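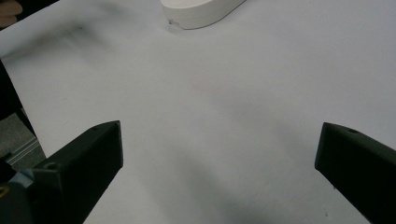
A reader wrote to me after my first note on the Nistor folding desk that I was too kind to it, and that a desk which moves when you write by hand is not a desk. I had used it only 8 days then. Now I have used it since February, so I can answer better.

The reader is partly right. When I type, the Nistor stands quiet. When I write with a pen and press hard, it moves a little to the left side. I tightened all the screws again and it became smaller, but it did not go away. On my old floor in Kindby it was worse. In the new apartment in Clallville the floor is flat and I feel it only with long letters.

What I like is the folding. It takes me less than a minute, and the folded desk goes behind the door. The legs lock with a clear click - you don't need to guess. It weighs 28 pounds, so I can carry it alone, but on the stairs I prefer to have help.

The surface is easy to clean. Coffee leaves no mark if you wipe it the same day. Ink is more difficult, and I have one blue line that will stay with me.

The instructions are poor. Step 2 shows the leg from the wrong side, and I had to open everything and begin again. The shop, Jitstead, sent me a better sheet when I asked, and they were polite about it.

I paid 70 dollars on sale. For this price I would buy it again for a small room. For a person who draws or writes by hand all day, I would look for a desk with fixed legs.

Updated 10/14/21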